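Ticket: Sink tasks, start-pose rule and marker visibility
Project: Inudora
Opened by: Akua Baidoo
Assigned to: Mohandas Naidu
Opened: 26 Feb 2025
Status: Closed, rule text changed

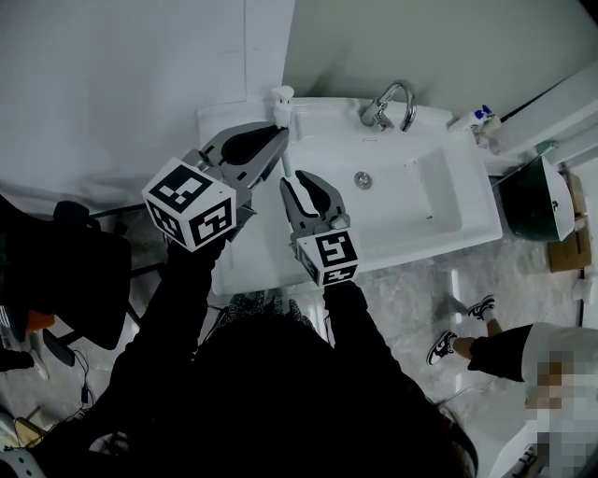

Akua Baidoo wrote:

Hello Mohandas! I've been going through the rejected recordings from the bathroom sink set and I think I've found something worth a change to the rules. Of 425 recordings sent to Skotico for checking, 54 came back with "pose lost at start". That's the only reason given. All 54 are hand-held gripper recordings at a sink, and none are from the desk or kitchen sets, where we use the very same grippers and the very same marker cubes.

Rule 6 in our recording guide says: "Begin with both grippers open and in view." Every rejected recording I've opened follows it. Both grippers open, both in view, lovely. But "in view" is about the gripper, and the checker cares about the cube. You can have the fingers plainly visible and still have a cube turned so that the tracker only gets a thin slice of one face.

What I've tried so far:

Re-ran the checker on ten rejects with the older settings. Same result.
Swapped the left and right cube definitions in case somebody had mixed them up. Much worse, so they were right to begin with.
Compared the lens calibration file with the one for the kitchen set. Identical.
Watched the first two seconds of twenty rejects side by side with twenty passes. Now we're getting somewhere! In the rejects, people start with one hand already stretched towards the soap or the tap, and the wrist has rolled. In the passes, both wrists are level.

Can we say something in the rule about the wrists? I'd love to get this in before the next batch.

Mohandas Naidu wrote:

This is a great find, thank you. I had been blaming the chrome tap and was halfway through a note about reflections (now deleted).

Before I touch rule 6, could you do two things for me?

1. Log which cube drops out first, left or right.
2. Check whether the pose comes back later in the same recording. If it does, we may be able to keep the later part.

One caution on wording. I don't want "keep your wrists level" as a rule for the whole task. People reach for a pump dispenser in all sorts of ways and that variety is what we're recording for. A start pose is a different matter, it only has to hold long enough for the tracker to lock.

Akua Baidoo wrote:

Done, and it was more fun than it sounds.

The reaching hand drops first nearly every time. Which hand that is depends on the task: left for most of the soap ones, right for most of the tap ones. So it isn't a bad cube or a bad print, which I'm very relieved about, as I glued most of them.

The pose does come back in most of the 54, usually when the hands return over the basin. But the checker rejects on the opening alone and never looks further.

I also made fresh recordings to test a start pose. Both grippers over the front of the sink, fingers open, top face of each cube towards the head camera, hold still while you breathe in and out once, then go. I did 70 that way across soap, tap and wiping tasks, and all 70 passed! The breath works nicely. When I asked people to count to two, half of them rushed it.

Mohandas Naidu wrote:

All 70, brilliant. I'm convinced.

New wording for rule 6, please pull it apart:

"Begin with both grippers open over the near side of the work area. Turn the top face of each marker cube towards the head camera. Hold still for one slow breath, then start the task. After that, move as you normally would."

And a new rule 6a, for the person running the session:

"Before the first recording at a new place, look at the live view and check that both cubes are picked up in the start pose. Check again if the grippers are handed to someone else."

Height makes a difference, and a taller person at the same sink sees the cubes at another angle, hence the second half of 6a.

Akua Baidoo wrote:

I like it a lot. Two small things. "Near side of the work area" might puzzle people at a sink, so could we add "(at a sink, over the front edge)"? And 6a should say who decides if a cube isn't picked up. I'd let the session lead move the start pose, but not the cube. Somebody on the Cutex set turned a cube on its mount in September and we lost the whole afternoon.

Mohandas Naidu wrote:

Both added. The cube line now reads: "Never turn, loosen or refit a cube during a session. If it has shifted, stop, label the recordings so far, and recalibrate."

I've asked Skotico if the checker can look past the opening, so the 54 are parked in the "recheck" folder. Please don't delete them. The next batch is 200 recordings and will use the new rule from the first one.

Akua Baidoo wrote:

Guide updated, old version moved to the archive, printed copy taped up by the sink. Closing this one. I'll open a separate ticket for the recheck folder when Skotico reply.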